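Home | Random article | Recent edits | Help
Search this wiki Go

Bin (container)

A bin is an open or lidded container used to keep a quantity of one thing in one place until somebody wants it or throws it out. The word covers grain bins, coal bins, flour bins, parts bins and the object under the kitchen sink, which in American usage is more often called a trash can and in British usage is blamed for the smell.

Name

The English word goes back to Old English, where it meant a basket or a manger. It has kept its shape while the thing itself has been remade in wicker, wood, sheet metal and plastic. Bins should not be confused with boxes, although they are, constantly. The usual rule is that a box is closed and carried while a bin is open and stays put. Wheeled bins ignore this rule.

Shape

Most household bins have straight sides because straight sides are easy to make and easy to stand against a wall. Bins meant for loose goods tend to have sloping sides, so that the last of the contents gathers at the bottom. A flat floor leaves corners, and corners keep things. Farm inspectors in Dravville once measured what stayed behind in grain bins with flat floors after emptying, and reported about 70 pounds per bin, most of it in places a shovel could not reach. The report recommended a smaller shovel. 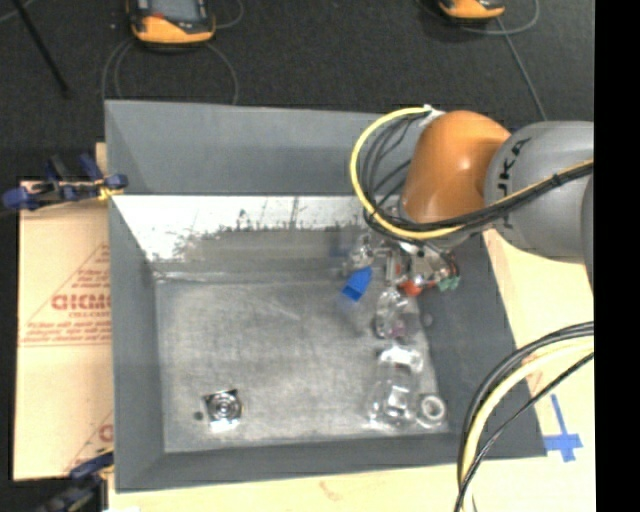
A metal bin with sloping sides and a scuffed floor.

Wear

Metal bins are rarely worn out by weight. They are worn by sliding, as each load rubs the same few places on its way in and out. Painted surfaces suffer first. Gun-woo Bang, whose short history of storage remains the only one in print, divides bins into the scratched and the unsold.

Wooden bins wear more slowly at the sides and faster at the rim, where people lean on them.

The Purkden bins

The town of Purkden placed 300 public bins along its streets one July, each with 2 compartments and a lid hinged in the middle. The lid opened one side by closing the other. Residents responded by leaving their trash on top, and the lids were removed after 8 weeks. Jae-hoon Seo, who designed them, maintained that the lids had worked as drawn – a claim the town has never disputed. Several survive as planters in nearby Dultach.

See also: Bucket; Crate; Hopper; Trough

Categories: Containers | Storage | Articles needing more sources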